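24.01.2025

Heute Morgen um halb sieben schon am Küchentisch gesessen, weil ich einfach nicht mehr schlafen konnte. Der Sauerteig! Er ist gestern Abend endlich so aufgegangen, wie Dragica es mir beschrieben hatte, und ich bin zweimal in der Nacht runtergelaufen, um unter das Tuch zu schauen. Beim zweiten Mal war er so hoch, dass er fast am Rand der Schüssel klebte. Ich habe mich gefreut wie ein Kind.

Also gleich gebacken. 16 Minuten mit viel Dampf, dann die Klappe auf, Temperatur runter und weiter, bis die Kruste richtig dunkel war. Ich nehme jetzt immer den alten gusseisernen Topf von Oma, der Deckel hat zwar eine Macke, aber er schließt. Und dann dieses Knistern beim Abkühlen! Ich stand mit dem Ohr direkt über dem Laib und habe meinen Kaffee vergessen. Innen eine Spur zu feucht, glaube ich, das nächste Mal nehme ich etwas weniger Wasser oder lasse ihn länger drin. Der Roggen stammt noch aus dem Sack, den wir im Herbst von der Mühle Vukčević mitgenommen haben, und der riecht so gut, dass ich beim Abwiegen immer die Nase reinhalte.

Mittags mit einem halben Laib unterm Arm zu Dragica Matić rüber. Sie hat ihn erst von unten angeklopft, dann von oben, dann hat sie ein Stück abgebrochen (nicht geschnitten, das wäre bei ihr undenkbar) und lange gekaut. "Mehr Salz", hat sie gesagt. Und nach einer Weile: "Aber gut." Ich bin beinahe geplatzt vor Stolz. Von ihr habe ich den Ansatz ja überhaupt, sie füttert ihren seit 84, seit dem Winter, in dem ihre Tochter geboren wurde. Ihrer heißt einfach "der Alte". Meiner heißt seit heute Zimik, warum, weiß ich selbst nicht so genau, der Name war beim Kneten plötzlich da.

Wir haben dann noch zwei Stunden gesessen und über den Backkurs geredet, den wir im April zusammen machen wollen. Langsam wird das richtig konkret! Dragica will mit einem ganz schlichten Roggenmischbrot anfangen, ich hätte gern auch Fladenbrote dabei, damit alle schon am ersten Abend etwas Warmes in der Hand haben. Geeinigt haben wir uns auf beides - sie macht den Teig, ich mache die Fladen. Jeder soll am Ende ein Glas mit Ansatz mit nach Hause nehmen. Ich muss also rechtzeitig anfangen, Zimik zu vermehren, sonst reicht das nie.

Offen ist noch, wo. In meiner Küche wird es ab vier Leuten eng, und bei Dragica steht der große Schrank im Weg. Ich habe darum am Nachmittag überlegt, was mir gefällt. Viel Platz möchte ich, einen Boden, dem ein bisschen Mehl nichts ausmacht, und warme Farben.

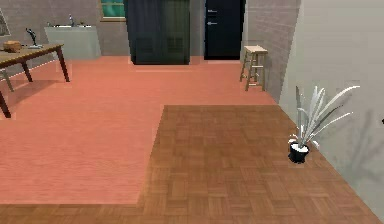 Lachsrosa neben Parkett im Flechtmuster, am Rechner entstanden. In den Boden bin ich verliebt!

So ein Parkett lag bei meinen Großeltern im Flur, mit diesen kleinen Quadraten, bei denen die Stäbchen mal längs und mal quer liegen. Ich bin als Kind immer von Feld zu Feld gehüpft und durfte nie auf eine Fuge treten. Ob man daraus mit Teigstreifen ein Muster für einen Brotdeckel flechten kann? Mit einem Hefeteig müsste es gehen. Das probiere ich nächste Woche aus, vielleicht mit zwei Mehlsorten, hell und dunkel im Wechsel. Ich habe mir gleich eine Skizze ins Rezeptheft gemacht, neben die Quarkbrötchen.

Abends noch das Heft ein wenig aufgeräumt. Da kleben Zettel drin, die ich seit Jahren nicht mehr gelesen habe, zum Beispiel ein Kümmelbrot mit 200 Gramm Buttermilch und der Randnotiz "nie wieder ohne Papier!!". Keine Ahnung, was da passiert ist, aber ich glaube mir. Dazwischen lag auch der Zettel vom Laden Ondedero mit den Gärkörbchen. Die runden wären mir am liebsten, die aus Peddigrohr, die so schöne Rillen geben. Sechs Stück für den Kurs, und eins davon behalte ich.

Zimik hat vorhin seine Portion bekommen, Roggenmehl und lauwarmes Wasser, und steht jetzt auf dem Brett über der Heizung. Er wirft schon wieder Blasen. Morgen mit mehr Salz, und dazu mache ich die Linsensuppe, zu der so ein dunkles Brot einfach gehört. Die andere Hälfte von heute ist übrigens weg, mit Butter und sonst nichts, die letzte Scheibe habe ich im Stehen gegessen.

Noch notieren: Kümmel kaufen, Backpapier, und Dragica ihr Tuch zurückbringen.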